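Villville Toy Library > Catalog > Puzzles > README
Home | Borrow | Return | Opening hours
Filed under: wooden, numbers, mild frustration

# Number Puzzle, Wooden, 1 to 10

Catalog no. 58. Last checked 2022-01-09.

## What it is

A wooden tray with square number tiles and little counting pictures to go with them. The 1 gets a red car. The 2 gets two pink ice creams, which every borrower under five considers the better deal.

## Condition

Played with. The 1 has a ragged right side and nicks along the bottom, and we knocked 12 points off its grade for that. The numeral itself is still glossy and smug.
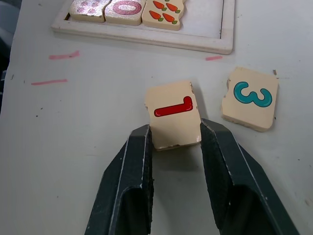 Tiles 1 and 3, both sideways. See "Orientation".

## Orientation

Tiles do not care which way up you put them down. Children do, loudly. Turn each numeral upright before trying it in the tray, and resist the urge to solve the 6 by shouting "nine."

## Missing pieces

Before you write to us about a missing piece, look at the table. Then look under it. Of the last 91 complaints logged at the Haddad Street desk, most were closed with the word "sofa." 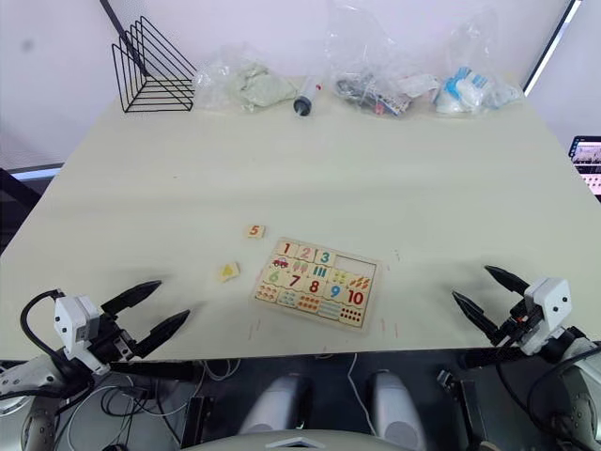
If a slot is still bare after all that, fill in the Nemetti form (green, by the door) and return the tray anyway. We would rather have most of a puzzle than a long letter.

## Storage

Keep flat. Tipping the tray to see whether the tiles are snug is a test with one result.
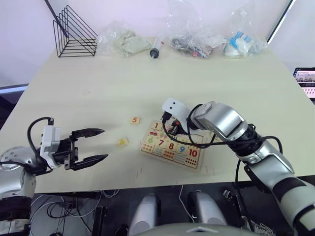 Wipe with a barely damp cloth and let it air before boxing. Do not soak. The Curnix shape sorter was soaked in May and now accepts only circles.

## Known issues

- No spare tiles.
- The box lid belongs to an 800-piece jigsaw of a harbor. Ignore the harbor.

This site uses cookies to remember your loans. Accept | Manage settings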